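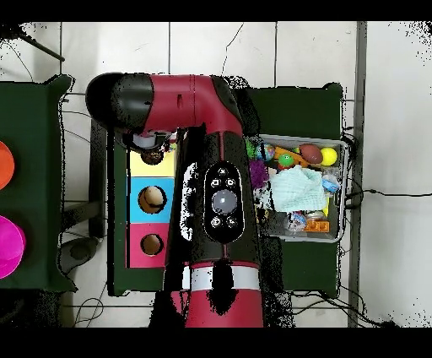 I have been trying to give up my phone in the evenings since January, and I promised I'd report back, so this is the reporting back. It has gone patchily. I'm writing this at ten past nine at night on a laptop, so make of that what you will.

The plan was simple enough. Phone goes in the kitchen drawer at seven, comes out again in the morning, and in between I become the sort of person who reads novels and does a bit of mending. I gave myself three exceptions (a call from my mum, the boiler man, an actual emergency) and by the second week I had added the weather, the football and looking up whether an actor was also in that other thing.

How bad was it, really

I downloaded one of those screen time apps, Alow, to see what I was dealing with. It counts every time you pick the phone up. My first full day was 129 pick-ups. I'd have guessed thirty! I sat on the stairs looking at it and then, I'm sorry to say, put the phone down and picked it up again to check whether that had counted. It had.

What got me wasn't the long stretches, because I sort of knew about those. It was the tiny ones. Waiting for the kettle. Waiting for the toast. Standing in the hall with one shoe on. I'd always thought of myself as someone with no spare time, and there it all was in little slivers, spent looking at other people's extensions.

The other thing I tried was Pal, which locks you out of whatever you choose until you've typed a sentence explaining why you want it. I lasted 5 days. By the end my sentences were just "because" with a lot of extra letters. 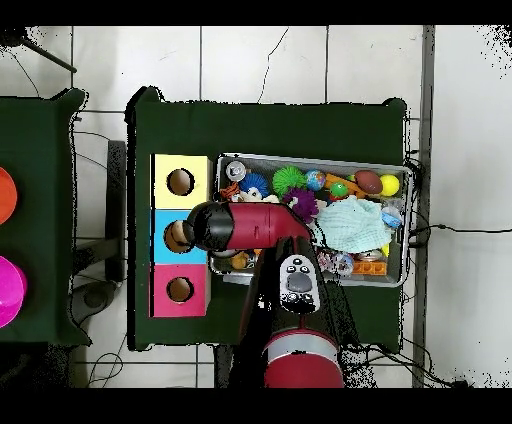
What I did with the time

So, seven o'clock, phone in drawer. The first few nights were awful. I cleaned the inside of the toaster. I alphabetised the spices and then couldn't find the cumin, as half of them were filed under "ground". I went to bed at twenty to nine one night out of pure lack of ideas and was wide awake at four.

Then I found a jigsaw at the back of the airing cupboard, a Grivura one, 3000 pieces, a harbour with far too much sky. I'd been given it years ago and had put it away in a sulk at the size of it. I am now completely in its grip. I did the edges in one evening - apart from one bit of the left side, which I'm convinced was never in the bag - and I've been working inwards from the boats ever since. The sky I am leaving for the summer. You get into a funny state with it where your eyes go soft and your hand just sort of knows, and then you look up and it's half past ten and your tea's gone cold and you haven't thought about anything at all.

I've also got back into the radio, which I'd forgotten you could just have on. Plays, mostly. I missed the first ten minutes of one about a lighthouse and never did find out who the sister was.

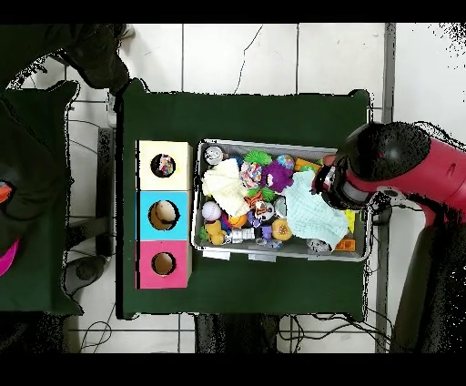
The mending has been less of a triumph. I darned two socks and they both have a lump in the heel like a small pea, so they're now gardening socks. I had grand ideas about taking up the curtains in the back bedroom as well, and the pins have been in them for almost 3 weeks. If you come to stay, mind your ankles.

Where I've got to

I'm down to somewhere in the sixties for pick-ups on a decent day. On a bad one (the day the car failed its MOT, say) it goes right back up. I've stopped being cross about it. The drawer does help, and an old-fashioned alarm clock helps more, so the phone has no excuse to be upstairs. Mine is a Fellular, bright yellow, with a tick you can hear through a wall. I keep it inside a slipper.

Sleep is a bit better. Reading is a lot better, I've finished two whole books and given up on a third one that had a map at the front. I do miss things in the group chat, and I've turned up to one lunch an hour early as a result, but I had my book with me so I had a pot of tea and got through a chapter.

Next month I'm going to try moving seven o'clock to half past six, which doesn't sound like much until you remember that's when I'm usually waiting for pasta. I'll let you know about the sky.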